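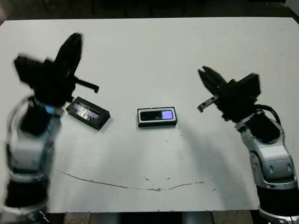

**White table for small dark things – keep or replace?**

**livavico_anca**

Hello all. I sort old phones and small displays for resale, and I do it on a white table. My colleague wants to change to a gray mat from Midico. I prefer white, as a black item on it is found at once, also when I am tired. What do you use?

**H_Vaduva**

Gray mat, always. White throws the light back at you and after 200 pieces your eyes hurt. Also every mark stays visible forever.

**livavico_anca**

The marks I accept. I wipe in the evening and the rest is only cosmetic.

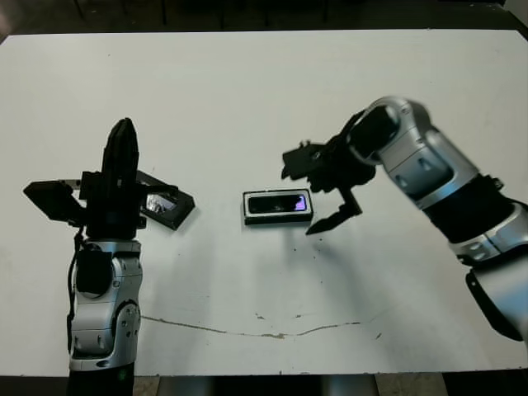

My bigger question is glossy faces. I lay each piece flat with the screen up, and then I look for scratches. The trouble is that the glass picks up colors from the room, like the faint purple near the right end of the one lying in the middle, and a beginner could write this down as a screen defect. The long thin line in the table top does not disturb me at all, Horațiu, before you mention it!

**H_Vaduva**

I was going to mention it :) A line like that collects dust, and dust goes under the glass when you open a unit. For looking only, fine. For opening, I would not.

**brellow5**

I disagree about the dust. We have worked on a scratched Domański table since April and it makes no difference if you put down a clean cloth first. For reflections, turn the piece a quarter and look again. If the color moves, it is the room.

**livavico_anca**

The quarter turn is a good idea, thank you. I will try it with the next box – 163 pieces, so enough for practice. The cloth I have already.

**H_Vaduva**

Cloth leaves fibers. But try it, and write here how it went.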